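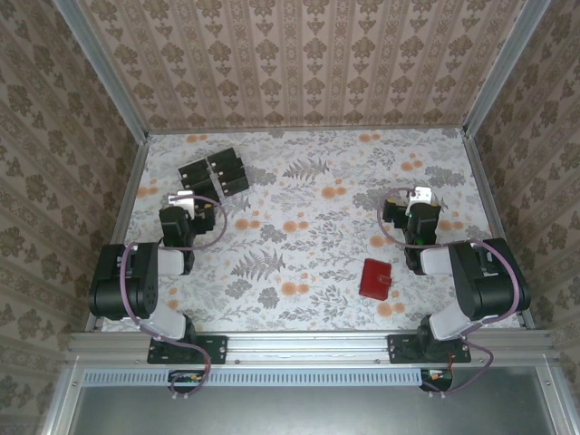 Mahmoud Younis wrote to us after the last issue and asked why we always speak about new wallpaper and never about taking the old one down. In his flat on Donder Street there are four layers in the hallway, he says, and he would like to know which one is worth keeping before he begins with the scraper.

It is a good question and I will try to answer it properly, also for the other members who are renting or buying in the older houses near Fletance Park. I am a paperhanger for a long time, first in another country and now here, and I must say that the walls are very similar. People get tired of a pattern, they put the next one over it, and after some decades the wall has a thick skin like an onion.

First, please do not start in the middle of the wall. Choose a place behind a door or low down beside a cupboard. Wet a small piece with warm water and a sponge, wait 12 minutes, and lift the edge with a wide, blunt knife. If the top layer comes away clean, you can dry the one below and look at its colour in daylight. Lamps in a hallway are often yellow, and a grey leaf can look green under them.

Old damask patterns are the ones that people most often ask me to save. I understand it. A big medallion in brown on beige makes a room feel calm and a little serious, and it goes surprisingly well with a light floral print if the colours have the same warmth. My own rule is that the large pattern goes on the wall you see when you come in, and the small one goes where you sit. Some customers don't agree with this, and their rooms are also nice.

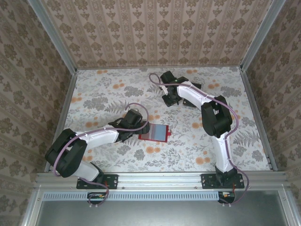 If you decide to keep an old layer, check the joins before anything else. A loose join can be put back with ordinary paste and a small roller, but a stain from damp will return through any paste and any paint. In this case find the damp first. For Mr. Younis this may be the hard part, as the outside wall on his side of the street gets the rain from the harbour.

Stripes need one more word. When a striped paper goes around a corner, the corner is almost never straight, and the stripe will show it to every visitor. Cut the strip a little past the corner and begin the next one with a new plumb line. With medallions you have the same problem, but the eye forgives more.

For buying, Ezzat on the main road has end-of-roll boxes again, mostly vines and ferns in grey. The rolls have no labels, so measure your wall before you go and take one roll more than you need. Jekgate has the better paste, in my opinion, and they will lend you a steamer for the weekend if you leave a deposit.

The pattern swap is on Monday in the front room of the library. Please bring pieces larger than your hand – smaller ones are difficult to match. We have now more than 3,000 samples in the drawers and the florals are still not sorted, so if you have a free hour before the swap, come and sit with us. Tea is there, but please leave your cup on the side table and not on the samples.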